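Subtitles for Skidcombe go late in the middle of the film, then come back into sync

Home Viewing > Discs and Subtitles > Solved

fourthreel
Posted in November

I have the Trasstead disc of Skidcombe, the gangster picture, not the remake. The disc has no English subtitles. I am using a separate subtitle file that was made for the older Mukthorpe disc. The file has 1151 cues and opens without errors in Garba.

Cues 1 through 537 are in sync. From cue 538, which is the first line in the warehouse office, every cue is late by the same amount. I measured it at 12.5 seconds. At cue 569 (the mother's line at the bus station) the file is back in sync, and it stays in sync to the end credits.

I first tried the global shift in Garba, which fixed the middle section and broke everything else. I then tried stretching the file, with worse results. Both discs are listed with the same running time. Player and cable have been ruled out, as the audio is in sync with the picture throughout.

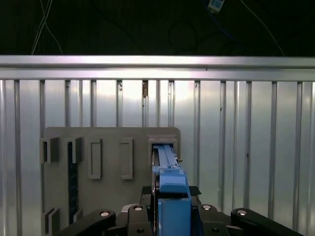
Could this be a frame rate mismatch between the two discs?

A frame rate mismatch produces an error that grows from the first cue to the last. A file timed for 25 frames per second and played against 24 gains one second of error for every 25 seconds of film. Your error is constant inside one block and zero outside it, so the two discs run at the same rate and the cause is in the cut.

Leave the rate setting in Garba alone. If you saved a stretched version, discard it and go back to the original file before doing anything else. Stretching rounds every time stamp, and reversing the stretch does not restore the values exactly.

sprocket_side

The reply above is correct about the rate. I own both discs and have compared them.

At 24 frames per second, 12.5 seconds is 300 frames. The Mukthorpe disc has a shot of the older brother walking through the market before the warehouse office scene. The Trasstead disc does not have it there. It places the same shot 300 frames in length between the end of the warehouse sequence and the bus station. There is no dialogue over it in either position, so no cues are orphaned. The total length is unchanged, and that accounts for the matching running times on the two boxes.

The affected block is cues 538 to 568. To correct it in Garba:

1. Open the original file and save a copy under a new name.
2. Click cue 538, hold Shift, click cue 568.
3. Open Timing, then Shift Selected. Do not use Shift All.
4. Enter -00:00:12.500 and apply.
5. Run Check Overlaps. Cue 537 ends well before the shot change, so no overlap should be reported.
6. Save as plain text with the same encoding as the source file. The default encoding drops the accented letters in the song lyrics.

Check cue 538, one cue in the middle of the block, and cue 569. If those three are correct the rest will be.

As for which order is right, the Mukthorpe order matches the continuity of the coat: the brother has it in the market and leaves it in the office. In the Trasstead order he has the coat again with no explanation. The music edit, on the other hand, is smoother on the Trasstead disc. I would not assume either one is the theatrical version.
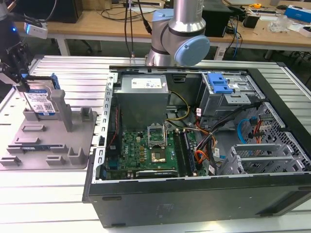 lowgate

Just get the Mukthorpe disc. The picture is softer and the night scenes are too green, but the subtitles are on it and you don't have to edit anything. The commentary is dull. Also, the translation in that file is poor in the courtroom part, "bail" and "bond" are mixed up all through it. I didn't try the steps above.

fourthreel

Shifted cues 538 to 568 by -12.5 seconds as described. All three check points are correct. Check Overlaps reported one overlap, at 568 and 569, but only because cue 568 had been given a long hold in my earlier attempt. I had started from the wrong copy. With the original file it reports none.

The encoding step was needed. Marked as solved.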